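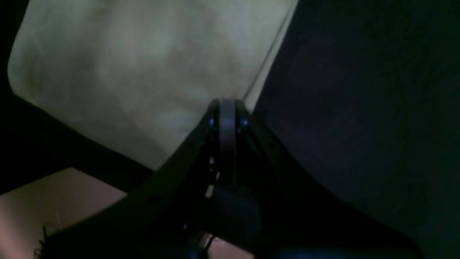 4. Folding the Shirt

4.1 Why the T-shirt deserves its own section

Of all the things that came through the folding table during the Wenura study, the T-shirt is the one we kept returning to, and the reader who has ever faced a full basket on a tired evening will probably understand why. Towels and pillowcases have four corners and tell you what to do with them. A T-shirt has a body that is nearly a rectangle, two sleeves that are not, and a collar that refuses to lie flat however kindly one treats it. In the Jaltolari household diaries (Section 2), shirts made up 553 of the 800 folded items recorded, and they also drew the longest and most heartfelt remarks in the margins.

Earlier work on household linen, including our own report from June, treated the fold as a single act with a beginning and an end. We now think of it as a string of small decisions, each leaning on the one before it. The first author, Clementina Sampaio, grew up in a house where shirts were folded in thirds along the length and then halved, and she freely admits that the vocabulary below owes something to that upbringing.

4.2 Laying out and the first long crease

We call the first stage laying out. The shirt goes down with its length running across the table, collar to one side and hem to the other, so that both long edges can be reached without walking around. A plain dark cloth was kept over the work surface throughout. It gives a light jersey a clear outline, and a little friction besides, which matters more than we had expected when we drew up the protocol. On the bare top used in the Flenico pilot, shirts crept toward whoever was folding them, and the far edge had to be straightened over and over.

The second stage is the first long crease, in which one side of the garment is laid back over the body from the collar to the hem. With the pale sage-green shirt, this crease runs across the upper half and leaves a layered band of fabric along the top, while the cotton lower down stays smoother. The wrinkles gather at the neckline. We saw the same thing often enough to give it a name in our notes — collar bunching — and to score it separately from the wrinkling of the body.
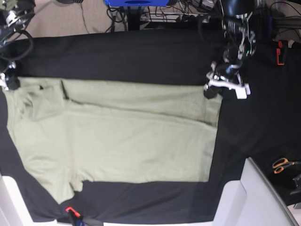

Collar bunching has a simple enough explanation, we believe. The ribbed band is knitted more tightly than the jersey it is sewn to, and when the side is brought over, the body wants to travel farther than the band will let it. A folder who smooths from the collar outward will push the slack down toward the hem, where it does little harm. One who smooths from the hem upward gathers it all at the neck, and then has to decide whether to begin again or live with it. Most people live with it.

Sleeves are the other difficulty. A sleeve left hanging below the body makes a short tab that must be tucked at some point, and households differ warmly on when. The Zupan folding guide, which several families had pinned up by the dryer, tucks each sleeve as soon as its side is turned. Others wait until both sides are in. We scored either order as correct.

4.3 The bundle and its corners

By the third stage the shirt has become a bundle, roughly rectangular, and attention moves from the long edges to the corners. Figure 5 gives the olive-green shirt as our example.

Figure 5. Olive-green T-shirt folded to a roughly rectangular bundle, collar toward the right, with the lower right corner drooping slightly as the fabric is lifted.
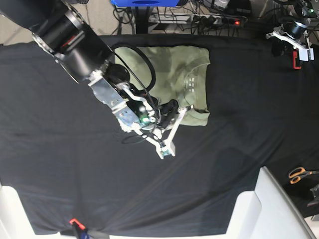 Section last revised: August 2, 2006

The droop at the corner is worth a moment. Lifting a folded bundle by one corner asks the outer layer to carry the inner ones, and in a soft jersey the layers part a little before they rise together. We therefore scored squareness only with the bundle resting flat, and never while a corner was raised. The scale runs to 80 points, with 5 taken off for each visible step between layers at the hem. Collar bunching is entered in its own column, and the creases of the cloth underneath are left out of the scoring altogether.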